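Perkmont model show, Sunday, November 2, 2025

Quick write-up before I forget it all. Drove up with two boxes of kits to sell, came home with three. So that went as expected.

Perkmont is the fall show, the one in the school gym behind the fire station. Doors at nine for traders, ten for everyone else. Parking fine until half past, then hopeless. If you go next year use the church lot, it's a four minute walk and they don't mind. Entry was five dollars, cash only again. Raffle ticket thrown in. Didn't win.
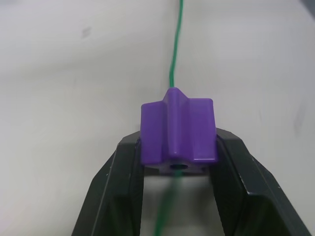
Page last changed: Sunday evening, first version. Prices fixed, typos mostly not.

Layout was different from last time. Traders down both long walls, club tables in the middle, competition up on the stage. Better for the traders, worse for the competition, because the stage steps are steep and the light up there is yellow. Dark armor under yellow light all looks the same. Somebody had brought two desk lamps and that end of the stage had all the people.

275 entries on the sheet by the time they closed registration. Armor the biggest class by a long way, then aircraft, then cars. Ships thin. Figures better than I've seen there, a lot of busts, and some of the flesh tones made me want to go home and strip everything I've painted since spring.

Best of the armor for me was a winterized halftrack in 1/35. Whitewash done in at least two layers with the worn bits in the right places, around hatches and where boots go. Only got a second in its class. The one that won was very clean, very neat, I walked past it twice. Judges like seams filled and I can't argue with that.

Trading. Okay. The Garik table was the busy one. They had the new small scale trucks out, bagged, no boxes, and knocked down if you took a pair. I took a pair. Sprues look crisp, bit of flash on the wheels, decals in register. Cabs are one piece now instead of four which is a relief to anybody who built the old ones. Clear parts a little thick. I'd still buy them.
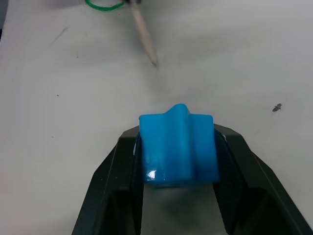 Club newsletter no. 105

Bošković had the resin. Conversion sets, stowage, a few complete kits in the clear boxes on the back row. Prices up since spring, though not awful. I wanted the replacement wheels for the armored car and they'd sold the last set before ten, so to another trader, which I find annoying but there you go. Put my name down for the restock. Their casting is still the nicest in the room, hardly any bubbles and the pour plugs are somewhere you can reach with a saw. Pick up the little tool rolls if you see them.

Fenov was new to me. Paints and weathering stuff, mostly acrylics in dropper bottles plus some enamel washes. Tried the brown wash on a scrap fender at their table. Flows well, dries flat, smells terrible. Bought one brown, one dark gray and a rust set I do not need. Will report back once I've had them on somthing real. They said the airbrush thinner would be on the table in the spring, they'd run out of bottles.

Secondhand tables along the back under the basketball hoop. This is where my money went. Old bagged kits, started kits, somebody's whole stash of 1/72 trucks with the decals gone yellow. Yellow decals will often bleach out if you tape them to a sunny window for a week or two. Found a tank transporter I've been after for years, box crushed, parts all there, went through the sprues against the sheet on the gym floor like an idiot. Twenty dollars. No haggling needed.

Sold eleven of mine, mostly aircraft. Nobody wants 1/48 jets in November apparently. Table rent covered by noon.

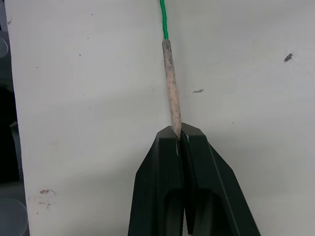 A reader, Tadpole72, wrote in to say the yellow light on the stage has been raised with the organizers before, and that entrants can ask at the desk to have a model moved down to the floor tables if they do it before eleven. Also that the Garik trucks need the front axle pinned or it sags once the tires are on. Good to know, I hadn't started mine. Will pin.

Food: chili, hot dogs, coffee from an urn. The chili ran out at one. Coffee held up. There was a pie table by the door for the school band and the apple was very good, get there early.

The afternoon demo was on chipping, hairspray versus fluid. Seats for maybe thirty and twice that standing. Couldn't see the hands from the back, could hear fine. Main points I wrote down: let the top coat dry only until it's touch dry, warm water not hot, stiff short brush, and stop before you think you should. I never stop before I think I should.

Awards at three thirty, ran late, over by four fifteen. Best in show to a flying boat on a beaching trolley, and I'd have picked it too.

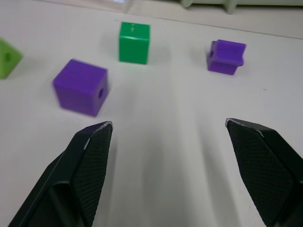

If you're going next year

Bring cash in small bills. The nearest machine is at the gas station and it was empty by lunch.

Pre-register your entries, the line at the desk was out the door at ten fifteen. Forms are the same as the October ones, so keep a blank.

Bring a lamp if you're entering armor.

Trader tables go fast. Mine was booked in the summer and I still got the one next to the restrooms.

Bubble wrap for the trip home. I used my coat.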